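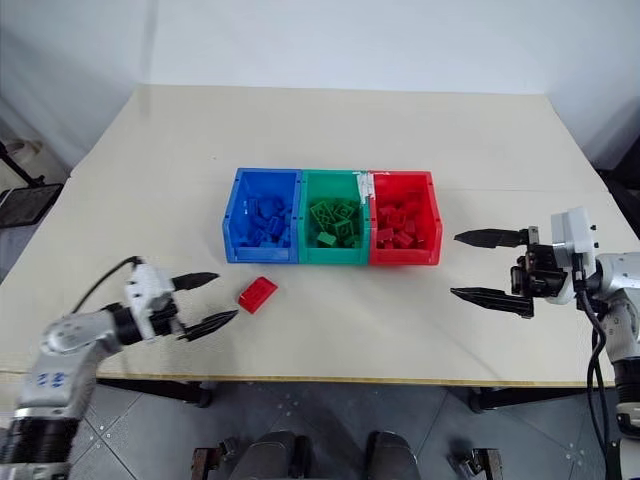
Blau zu Blau, Grün zu Grün: Bausteine in Sichtlagerkästen, davor ein roter Nachzügler.

Die Tyrannei der Farbe

Es gibt zwei Sorten Haushalte. In den einen liegen die Bausteine in einer großen Kiste, und wer etwas sucht, wühlt. In den anderen liegen sie nach Farben getrennt, und wer etwas sucht, wühlt auch, nur eben in Blau. Ich habe lange im zweiten Lager gelebt und möchte jetzt, mit der Bitterkeit des Abtrünnigen, dagegen anschreiben.

Angefangen hat es bei mir mit einem Erbe. Ein Karton vom Dachboden, 837 Teile laut einem Zettel, den irgendwer in besseren Zeiten dazugelegt hatte. Ich habe nicht nachgezählt, ich bin ja nicht verrückt. Ich habe nur bei Skodisari Kästen bestellt, diese schräg geöffneten, wie sie in Werkstätten für Schrauben benutzt werden, und zwar in passenden Farben. Damit war das Unglück geschehen. Solange man eine graue Kiste besitzt, ist ein Stein ein Stein. Sobald man einen roten Kasten besitzt, ist ein roter Stein, der anderswo liegt, ein Vorwurf.

Das Sortieren nach Farbe hat einen unschlagbaren Vorteil: Man muss dabei nicht denken. Man kann es beim Telefonieren machen, beim Kartoffelnkochen, vermutlich auch im Halbschlaf. Ein Abend, ein Tisch, drei Kästen, und hinterher sieht alles aus wie im Katalog. Besuch bleibt davor stehen und sagt »Ach, schön«. Zu einer Kiste voller Kraut und Rüben hat noch kein Besuch »Ach, schön« gesagt.

Der Nachteil zeigt sich erst, wenn jemand auf die unverschämte Idee kommt, mit den Steinen zu bauen. Denn wer baut, sucht selten »etwas Grünes«. Er sucht den flachen Zweier, den schmalen, den mit dem Loch an der Seite. Und der steckt nun in einem Haufen, in dem alles dieselbe Farbe hat, was ungefähr so hilfreich ist wie ein Telefonbuch, das nach der Haarfarbe der Teilnehmer geordnet wurde. In der bunten Kiste hebt sich der gelbe Winkel wenigstens vom Blauen ab. Im Farbkasten ist alles Tarnung.

Die Strengen unter den Ordnungsfreunden wissen das natürlich und sortieren nach Form. Ein Bekannter aus dem Forum Brutedville, in dem ich mehr Abende verbracht habe, als ich zugeben möchte, besitzt nach eigenen Angaben 3.759 Teile in 100 Fächern. Er findet jeden Stein blind. Gebaut hat er, soweit ich das verfolgen konnte, seit Jahren nichts mehr. Es würde ja die Fächer durcheinanderbringen.
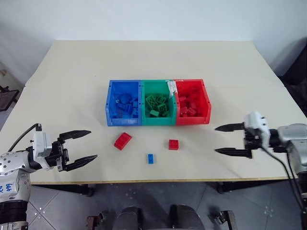

Nun könnte man sagen: Dann eben der Mittelweg, ein bisschen Farbe, ein bisschen Form. Ich habe auch das versucht. Es endete mit einem Kasten namens »Rot, sonstiges«, in dem nach zwei Wochen die Hälfte von allem lag, darunter ein blaues Rad und ein Knopf von meinem Wintermantel. Jedes System hat so einen Kasten. In der Küche ist es die Schublade mit den Gummibändern, im Büro der Ordner »Diverses«, und im Keller ist es der Keller.

Dabei will ich das Aufräumen gar nicht schlechtreden. Das Geräusch, mit dem eine Handvoll Steine in den Kasten rutscht, gehört zu den besseren Geräuschen, die eine Wohnung hergibt. Kinder verstehen die Farbregel sofort und wenden sie mit einer Härte an, die im Verkehrsrecht ihresgleichen sucht. Und am Ende bleiben immer zwei oder drei Steine auf dem Tisch übrig, die man zehnmal übersieht und die einem am nächsten Morgen barfuß wiederbegegnen, nur eben ein Stockwerk tiefer, auf den Fliesen.

Mich stört allein die Behauptung, das alles geschehe dem Spiel zuliebe. Die Farbkästen sind für uns da, für die Erwachsenen, die um acht Uhr abends eine gerade Linie sehen wollen. Das ist ein ehrenwertes Motiv. Man sollte es nur nicht als Pädagogik verkaufen, wie es die Ratgeber tun, die zum dritten Farbkasten gleich das passende Etikettiergerät empfehlen.

Bei uns steht inzwischen wieder eine Kiste, groß und undurchsichtig. Die drei bunten Kästen habe ich behalten. Im roten liegen die Batterien, im grünen die Samentütchen, im blauen Ladekabel für Geräte, die wir nicht mehr besitzen. Neulich war ein Stein dabei, ein grüner, zwischen den Kabeln. Ich habe ihn zu den Samentütchen gelegt.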